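Little Lunch Things: a Gallery
Goodwin Table Notes, posted in August

I've been on a small-dishes kick all summer, and it started with one pink tray. I found it at the Trullness swap on a Friday (early, before the good stuff goes!) and carried it home on my lap on the bus, and then of course it needed company. The bowl came from Fekelov, that crowded shop on the corner with the squeaky door, and now I can't seem to set out a snack without the two of them together. So this page is mostly pink and blue on black, which is my favorite way to see them. Click through, take your time, and tell me what you'd pair them with.

The pink tray and the light blue bowl, with green and yellow food pieces in the bowl. I love that it has a handle on each side.

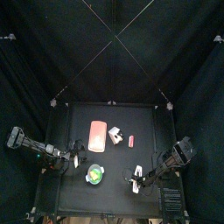 Keegan Gauthier wrote in to say that two-handled bowls are the only kind worth owning, and that a tray should always be a bit bigger than you think you need, or you'll end up with crumbs in your lap. I'm with Keegan on the handles. On trays I go the other way, because my kitchen at Clandenside has one short counter and the kettle already lives on half of it.

If you're hunting for a tray like mine, look for a raised lip. Mine has one all the way around, and it's a dusty pink that gets a touch lighter along the rim where the light hits. The bowl is a paler blue-gray on the inside, so anything bright green really pops!

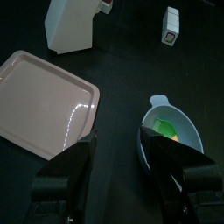
334 words · 2 min read

Next up I want to try the same pair on a pale tablecloth, if I can get the beet stain out of mine. I'm also still looking for a second bowl in that blue, so if you see one at the next swap, please grab it for me and I'll pay you back in plums.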